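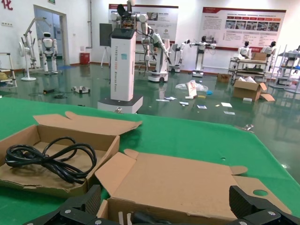

Box job, notes for the Kutard entry

8/28/26
By the Jisex student team notebook keeper

Right, I've got the bench until tea so I'm writing as I go. Green cover down, two open boxes out, the one on the left with the black power cord coiled in it and the flattish one sitting between the fingers. I do like the cord for this (it flops over the front edge of the box and makes a proper nuisance of itself!) and I want to keep it in for every run from now on.

Finger plates first. We put the ridged ones back on after the smooth pair let go of card far too often in July. Much happier with these. The screws want checking before each session, please, I found one I could turn with my thumbnail this morning and that was a nasty surprise.

Runs today: 28 tries at closing a flap on the flat box, three of them bad. Two bad ones were the gripper coming in too low and shoving the whole box along the cover, and the third I think was me, I'd started it before the arm had settled. Logged as bad anyway, fair's fair.

That takes us to 1053 in the Flituton folder, so we're past the 1000 we promised in the club plan – hooray! I haven't weeded out the duds yet, so don't go quoting that number at anybody.

Still stuck on the cord. Kang (our grip script, for the new lot reading this) closes too early on anything loopy and comes away with one strand. I tried a slower close and it was a bit better, then I tried a slower close with a wider start and it was worse, and then I had a biscuit. Next go: slow close, old start width, come in from the left.

Small metal part still on the right of the cover. Leave it there until I've worked out what it belongs to.

Charger's on the shelf by the door, label facing out.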